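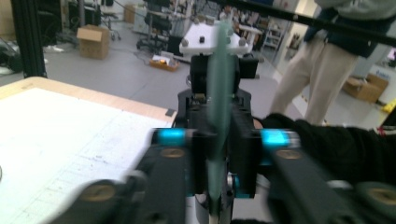
4 min read

Scaling chili for a crowd without it turning thin or scorching

Posted by vorar_kitchen in Soups, Stews and Chili

I am making chili for 40 people in September and the most I have ever made at once is a pot for eight. My recipe for eight uses 3 pounds of chuck cut in small cubes, two onions, four cloves of garlic, a can of crushed tomatoes, two cups of beef stock, chili powder, cumin, a little oregano and two cans of pinto beans added near the end. It simmers until the meat is tender and I adjust the salt.

I tried doubling it last month as a test. It came out thin, the cumin was too strong, and there was a scorched layer on the bottom that I could taste all through the pot. I can borrow a big stockpot from my church. It is tall and the metal is fairly thin.

Do I multiply everything by five and hope? Can I cook it the day before? And should I use the stockpot or split it up? I save my recipes and notes in Zotero (left over from grad school, it works fine for this), so I would like to write down a version I can use again.

Athanasiadis

Multiply the meat, beans and onions by five. Do not multiply the liquid by five. A small pot loses a lot of its water as steam because it has a wide top for how much is in it. A tall pot holds much more chili under about the same opening, so less cooks off. I would start with six cups of stock in place of ten and keep the rest hot on the side. You can add it any time. Getting it back out means another hour on the stove with the lid off.

Spices: start with three and a half times the cumin and oregano and four times the chili powder. Taste after an hour and go up from there. Same with salt, and wait until the beans are in, because canned beans bring their own. Cayenne I would only double. You can set out hot sauce.

The scorching is from the thin bottom. If you have two heavy Dutch ovens or can borrow them, use those and the oven. Brown the meat on the stove, put everything together, cover, and bake at 300 degrees until the cubes break with a spoon. For chuck that is usually close to 3 hours. You still stir it, but maybe every 40 minutes. Two ordinary Dutch ovens will not hold the whole batch, so plan on two rounds or use deep covered roasting pans.

Brown the meat in small batches. This is the slow part. With 15 pounds of chuck you will be at it for more than an hour, and if you crowd the pan the meat goes gray and sits in its own juice. Pour a little of the stock into the pan between batches and scrape it up, then save that for the pot.

Yes to the day before. It tastes better and the fat comes off in one piece. Don't put the full stockpot in the refrigerator, though. The middle will stay warm for most of the night. Ladle it into shallow pans, no deeper than two or three inches, let them steam for a short while, then refrigerate with the lids loose until cold. Reheat it slowly with a splash of the stock you kept back and make sure it gets all the way to 165 before you serve it.

pridetti_home

Just use slow cookers. I have done it for our block party, 4 of them going at once, and never had any burn. Ask people to bring theirs. Only problem is the outlets, if they are all on one circuit it will trip.

I use ground beef, it's cheaper and nobody complained.

cornbread_and_beans

Agree with most of the long answer above. Two things to add.

If it does come out thin, mix a few spoons of masa harina with cold water and stir that in for the last 20 minutes. It thickens without making it pasty the way flour can. Mashing a couple of cups of the beans works too, if you can't find masa.

If you end up using the stockpot anyway, keep the heat low and use a flat wooden paddle that reaches the bottom. If it catches, stop stirring right then. Move the top part to another pot and leave the burned layer where it is. I think that is what happened with your double batch, you scraped it up and mixed it in.

For amounts, I plan on a cup and a half each when there is cornbread and a salad, and a bit less if there are a lot of kids.

Contact | Terms of use | Copyright Pridetti Cooking Boards, posts belong to their authors | Back to top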